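Sim collection log, Skolia, Oct 20, 2020

Goal for today was to get the scripted collector going on the Maneck scene and have a first full batch ready for whoever picks up training. Target is 3,000 episodes per task variant. Did not get there. Notes below on what changed, what broke and what to run next.

Started by pulling the new Amin config. The old one had the action limits in degrees and the new one has them in radians, and the loader does not complain if you mix the two. The first test run made the arm shoot straight up and stay there. Fixed by regenerating the limits file from the new config and deleting the cached copy. If you have a checkout older than this morning, delete the cache folder by hand. The collector only rebuilds it when the scene name changes.

Second problem was the seed. Every worker was reading the same base seed, so the first few hundred episodes on disk were copies of each other under different names. I have thrown them out. The worker number now gets added to the seed before the first reset. Checked by diffing the start states between workers, and they differ now.

Then the wrist view, which took most of the late morning.

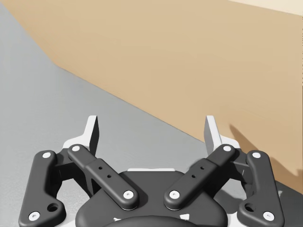 The wrist view is the one I expect the policy to lean on most for the last part of the reach, so I wanted the mount settled before recording anything we plan to keep. I tried three offsets from the Plemley mount file. The one I kept looks from behind and a little above, with both fingers in view and a clear stretch of gray floor showing through the gap between the pads. The closer offset lost the pads when the fingers closed. The farther one was fine for the fingers but wasted pixels on the housing. The linkage still takes up a lot of room in the picture with the kept setting, and I would sooner crop in the data loader than move the mount again, so the raw recordings stay at full size.

One thing to watch: the gripper throws a soft shadow on the wall from this pose. Light direction is fixed at the moment. If we leave it fixed, the model may pick up on where the shadow falls and use that in place of the wall distance. I have added light direction to the list of things to randomize, but it is off by default until we have a baseline to compare with.

Gripper state is logged as a single opening value between 0 and 1, with 1 fully open. The old logs from the other task had it flipped. Do not merge the two sets without converting. I put a flag in the header of the new files, and the merge script now stops if the flag is missing.

Recording rate: went with 60 steps per episode as the cap for the short reach. Anything that has not reached the goal by then is marked as a failure and kept in a separate folder. Do not delete the failures. We will want them for the success classifier even if the policy never sees them.

Lunch, then scene camera.

Had the fixed camera saving at every step along with the wrist camera, and disk writes became the slow part. Moved image writing to its own process with a queue. Better, but memory climbs if the queue gets long, so there is a limit on it now and the sim waits when it fills up. Not elegant. Works well enough for this batch.

Also found that the fixed camera was saving its view before the arms were placed on reset, so step zero and step one did not agree. The collector now takes one extra sim step before the first save. The check I wrote for this compares the first two saved views from the fixed camera and prints a warning if they differ by more than a small threshold. It is slow, so it only runs on one episode per worker.

While I was in there I set the ground and backdrop for the fixed camera back to the defaults. Textures come later, after the baseline. Plain surfaces make it much easier to spot a bad reset when flipping through episodes quickly. 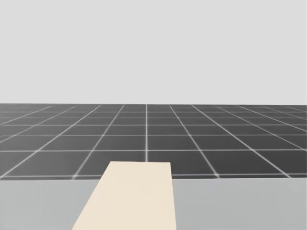
Fixed camera, cream block on the table, default floor grid and backdrop. Arms out of view.

Block pose on reset is drawn from a box centered on the table, plus a small yaw range. I had the box too wide to begin with and the scripted reach failed for poses near the corners. Narrowed it. That does mean the policy will never see the corners in training, so the evaluation set needs to use the same range or we will be measuring something else. There is a line in the eval config for this and I have copied the numbers over.

The scripted policy itself is still very stiff. It goes up, across, down, close, lift, at the same speed each time. I added a bit of noise to the waypoints and a random pause before the close. With too much noise it knocks the block and the episode is lost. Left it at the low setting for this batch and wrote the setting into the file header so we can tell batches apart.

State at end of day:

Workers running with the per-worker seed fix.
Wrist mount offset frozen, in the Plemley file under the new name. Old entry left in place for the earlier recordings.
Fixed camera reset order fixed.
First variant still collecting, left going overnight.

To do next:

Check the episode count against 3,000 before starting the second variant. The script can stop early without an error when the disk quota is hit.
Play back a random handful at normal speed from both cameras and look for time offset between them. I suspect one step of lag on the wrist side and have not confirmed it.
Turn on light randomization for a small side batch.
Write the reader for the new header flag into the training repo. The collector side is done.
Ask for more space on the shared drive. The December runs will not fit in what we have.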